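# Chapter 4: Where Words Go to Change Their Minds

I learnt the word "nice" from my grandmother, who used it for biscuits, weather and any man who took his hat off indoors. It was years before I found out that it once meant "foolish", and I remember feeling rather cheated. Had she been insulting those men all along? (She hadn't, but I did wonder.)

This chapter is about meaning, and how it slides about while the spelling stays put. In Chapter 2 we watched sounds shift. Meanings are slipperier. You can hear a vowel move if you have two recordings, but a meaning moves inside people's heads, and they hardly ever notice it going.

Take "desert" and "dessert", which my students muddle every term. The second comes from a French verb for clearing the table: it was what you ate once the plates had been taken away. Plenty of us now have something sweet at eleven in the morning with no table cleared at all, and we need another word for it. "Pastry" does the job, though it began as a word for the dough and only later came to cover the whole sticky thing. 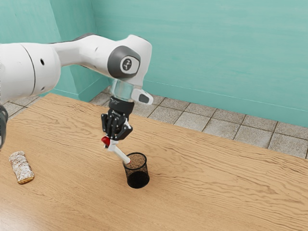 ## Narrow words and wide words

Words can shrink. "Meat" used to be any food, and "deer" any animal. They can also spread. When Agata Gentile and I were collecting village speech in Sketden, we met a retired carter called Birger Nyberg who said "tackle" for everything he owned, from his boots to his supper. His father, he told us, had kept the word strictly for harness.

Agata had found a parish account book there from 1773, and in it "tackle" meant harness and nothing else. So we had two ends of a story and a long gap between them. I spent a whole wet February trying to fill that gap and got almost nowhere — but I did come away with a much better idea of how to look. 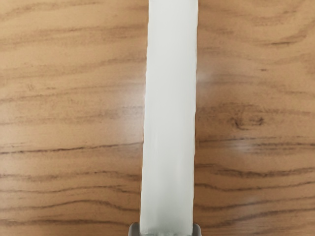
What you want is a run of ordinary writing by people who weren't trying to be clever. Bills, letters home, complaints to the landlord! Dictionaries are lovely, and I own far too many, but they tend to catch a meaning after it has settled in. Letters catch it on the way, often in a sentence where either the old sense or the new one would fit. Linguists call these bridging contexts, and we'll be hunting for them all through this chapter.

Before you read on, ask somebody much older than you what they mean by "wicked", "tea" and "partner". Write down their exact words, grumbles included, and keep the page handy. We'll need it in the next section, where Hagos Tamiru's letters from Grindel do some very odd things with "dinner".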